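How to Nominate Someone for a Business Award

Updated 19/01/2026

Most regional business awards take nominations from anyone: a coworker, a client, a board member, sometimes a relative. The forms look simple, but a weak one usually gets passed over in the first round of reading. These steps follow the Clivmont Business Honors form, and most other programs ask for the same things.

Step 1. Read the category rules first

Check whether the award is for a person or a company, and whether it covers one year or a whole career. Lifetime awards often require the nominee to have lived or worked in the region for a set period. Clivmont moves nominations to another category only if you tick the box on page 2.

Step 2. Ask the nominee

Surprise nominations cause trouble. The nominee will have to supply a resume, confirm dates and be free on the night of the dinner. Call before you start writing.

Step 3. Collect the facts

Get job titles, founding dates, headcount and community work in writing. If you use revenue figures, ask the company which ones it is willing to have read out on stage.
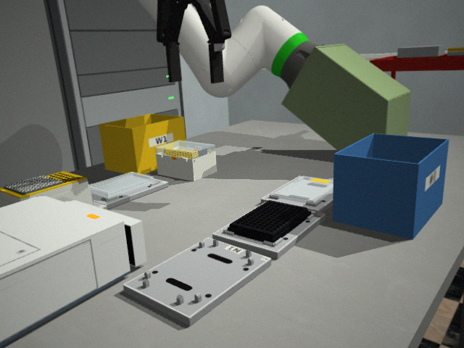 Keep everything in one folder with the source noted next to each item. The organizers may call to check, and they will call you - not the nominee.

Step 4. Write the statement

The limit is 4,000 characters, including spaces. Start with what the person did. "Opened the Watthorpe branch with two employees and now has 50" says more than a paragraph on leadership. Leave out the company history unless the nominee made it.

Step 5. Line up your letters

You need two letters of support, and one has to come from outside the nominee's company. Give each writer a different subject to cover. Letters that repeat the statement don't add much.

Step 6. Submit and save the receipt

Upload everything as a single PDF. You should get a confirmation email the same day. If you don't, write to Gyu-bin Na in the awards office and attach your file again.

Nominations close at the end of October. Finalists are told by phone, and each one receives two dinner tickets. Extra seats are sold separately.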